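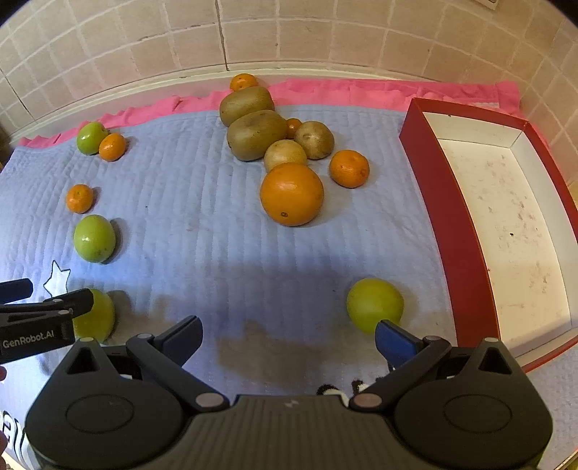
How long should a new tattoo be left before a second session is booked over it?
The skin should be given at least four weeks, and the studio asks most clients to wait six. Large areas of solid black are generally left for eight.

The question reached this blog several times in February, mostly from people partway through a sleeve or a back piece, and it deserves a fuller reply than the one given at the front desk. The guidance that follows reflects the practice of Dullside, where I have worked for nine years, and has been read by the other resident artists before publication. It does not replace the advice of a doctor.

Why the studio waits

A tattoo that has stopped peeling has not necessarily finished healing. The surface usually closes within two to three weeks, and at that stage clients often write to say that they are ready to continue. The deeper layers take longer. Skin that is still shiny, tight or slightly raised will not accept ink evenly, and a needle passed over it is likely to leave patches that need correction later.

Colour is also difficult to judge early. A grey wash that appears too dark at ten days will commonly settle to a softer tone by the sixth week. Nele Harms, who handles most of the botanical work at the studio, declines to adjust any shading before that point, and her clients are informed of this at the first consultation. The policy has occasionally caused disappointment. It has also spared a number of people a correction they did not need.

Where the second session covers a different part of the same design, the interval may be shorter. An outline on the upper arm can be followed by work on the forearm after 3 weeks, provided that the first area is comfortable and the client is otherwise well. Elbows, knees and the inside of the wrist are treated separately, as they bend constantly and tend to heal in stages.

The Komia sleeve

The longest project completed at the studio last year was a full sleeve by Dwight Sutherland, known among us as the Komia sleeve after the river valley it depicts. Readers have asked about its schedule, and the client has kindly agreed that it may be set out.

The outline was done in two sittings, five weeks apart. The black areas followed, beginning at the shoulder. Dwight then left the arm entirely alone for eight weeks before starting on colour, which was applied from the wrist upward so that the older work would have the most time to rest. The final sitting dealt only with small matters: a line near the elbow that had softened, some white in the water, and the edge where the design meets the collarbone. Total time under the needle was 74 hours.

The client had originally hoped to finish before a family wedding. Dwight advised against it at the first meeting, in writing, and the wedding was attended with a sleeve that had its outline and half of its black. I am told the photographs are very good.

Booking and deposits

Second and later sessions may be booked on the day of the first, and the studio encourages this for any design expected to need more than two sittings. The deposit for a multi-session project is $500. It is held against the final sitting and is transferred without charge if the appointment is moved with a week's notice. Clients who are unsure of their healing may send a photograph taken in daylight, without a filter and without ointment on the skin, and one of the artists will reply.

Marcela Vrabec has taken over the appointment book from Declan Cronin, who has returned to tattooing full time after his wrist operation. Messages sent to his old address are being forwarded for the present, although a reply may be slow. Marcela answers correspondence between ten and two.

Signs that an appointment should be moved

Clients are asked to contact the studio before travelling if the earlier work is still flaking, if there is any scab remaining, or if the skin has been sunburnt within the previous fortnight. The same applies after a course of antibiotics. Redness that spreads, heat in the area, or a fever should be taken to a doctor or a walk-in clinic promptly, and the studio informed afterwards.

Clients sometimes arrive having said nothing, out of concern that the deposit will be lost. It will not be. An artist who finds the skin unready on the day will rebook the session, and the only loss is the journey. Some of our clients drive a considerable distance, and I would much prefer to take a telephone call at eight in the morning than to send somebody home at noon.

Aftercare between sessions

The instructions are the same as for a first tattoo. Wash twice daily with an unscented soap, pat dry with a clean paper towel, and apply a thin layer of the ointment supplied. Swimming, saunas and direct sun are to be avoided until the surface has closed. Once it has, a plain moisturizer is sufficient, and sunscreen should be used whenever the area is uncovered.

Miroslava Oravec has revised the printed aftercare sheet, which now has larger type and a section on healed skin. Copies are kept beside the door. The older yellow version recommended a heavier layer of ointment than we now consider suitable, and clients who still have one at home are asked to discard it.

A later post will deal with cover-ups, where the intervals are longer and the first consultation is rather different. Questions on that subject may be left in the comments below or sent to the front desk, marked for my attention.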